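Closet swap and yarn table, plus the usual bits

Quick one this month, am typing this between loads of laundry so forgive the mess. Coat drive first, then yarn, then the boring money part. Skip around if you like.

The winter swap is on Saturday, doors at 10 a.m., Kullville hall, side entrance. Front doors are stuck again. Park behind, not on the grass. A few pictures before I get going.

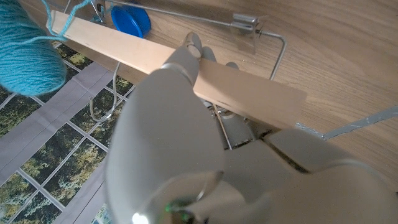
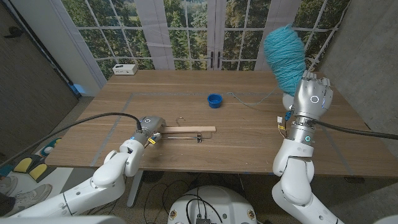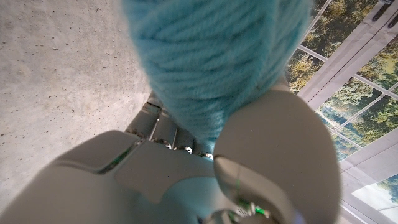

OK so. How the swap works, for anyone new. Bring up to ten things, clean, no holes, zippers that zip. You get a ticket per item. Tickets buy you whatever is on the racks, one ticket one thing, coats are two. No cash changes hands for clothes. Leftover tickets are good in spring, just don't lose them, I can't look them up.

What we want: coats, kids' coats, more kids' coats. Snow pants. Sweaters in real wool even if they're ugly. Boots in pairs please. Last time we ended up with single boots and I still don't know what happened there.

What we don't want: swimsuits, anything with a company logo the size of a dinner plate, pillows. No more pillows. Also no hangers made of wire, they bend under a coat and the whole lot slides onto the floor. Hangers with a proper bar across are great and we will take as many as you can spare.

Drop-off is Friday evening too, 5 to 8, if you'd rather not stand in line with a bag. Label the bag. First initial is fine.

The yarn table. This got bigger than planned. Started as one box at the end of the kids' rack and now has its own corner. Rules are looser: bring yarn, take yarn, no tickets. Full skeins, half skeins, that weird ball left over from a hat. If you still have the band with the fiber and weight on it, leave it on. If you don't, a scrap of paper saying "wool I think" is better than nothing. Please bag anything that's been in an attic. Moths. We had moths in a bag of gray stuff two years ago and I had to put the entire box in my freezer for a week, no room for anything else, ate soup out of cans.

Needles and hooks welcome as well. Tie pairs together with a rubber band.

A few people asked how to wind a skein without a swift. Chair backs. Two chairs back to back, skein around both, pull them apart until it's snug, then walk around or wind from the front. Untie the little ties AFTER it's on the chairs. Not before. I did it before once and spent a whole evening picking at it in front of the TV. If you have a cat, close the door.

Also asked: can you wash wool sweaters before bringing them. Yes, cold water, wool soap or plain shampoo, roll in a towel, dry flat. Don't hang them wet, the sholders go pointy and never come back. Same goes for storing heavy knits, fold them. Hangers are for coats and shirts.

Money. We have to raise $4000 for the hall rent and the new folding racks, and we are at $3415 as of this week. So close. The bake table should get us a good way there. If you can bake, bring it wrapped and with a list of what's in it, nuts especially. Sokol bakery is giving us bread rolls for the soup and Stunow Hardware is lending the long extension cords, the good orange ones, please do not take them home.

We printed 1000 flyers and I still have a stack of them in my car. If you pass a bulletin board, take a few. The laundromat on Pliva Street is happy to have them, so is the library, the gas station said no.

Setup help: need hands from 8 a.m. on the day, mostly carrying. 80 chairs have to go from the main room to the back and then all the way back again after. Bring gloves if you hate metal chairs in the cold like I do. Coffee will be on. Cleanup from 2, and anything unclaimed by 3 goes to the thrift store, so if you left a good bag or your own scissors lying around, grab them before then.

Oh and lost and found from the fall swap: one green umbrella, a kid's mitten (red, left hand), reading glasses in a soft case, a casserole dish with masking tape on the bottom but the name has washed off. All in the cupboard under the stairs. They go on the rack if they're still there at the end of the day, execpt the glasses, I'll hang on to those a bit longer.

Next newsletter in December, if you have something for it send it early. Dryer's buzzing, got to go.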